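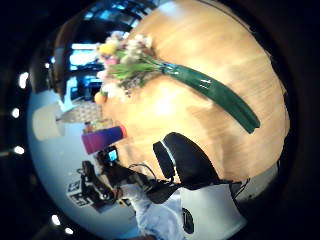
What does a visitor see at a Welura open day? One task, repeated until the log is full, and engineers who would sooner discuss calibration than the future.

The Ernus lab ran its February session around a bouquet in a glossy dark green wrapper. Flowers are an awkward load. Stems carry most of the stiffness, blossoms carry almost none, and the wrapper tapers, so grip width depends on where the fingers close.

The training set stood at 2686 recordings that morning, and the team wants 1000 more before it changes the object. Staff took questions between runs - most of them concerned grip force. The Kudosix software that sorts the recordings was shown last, on a laptop, for eight minutes.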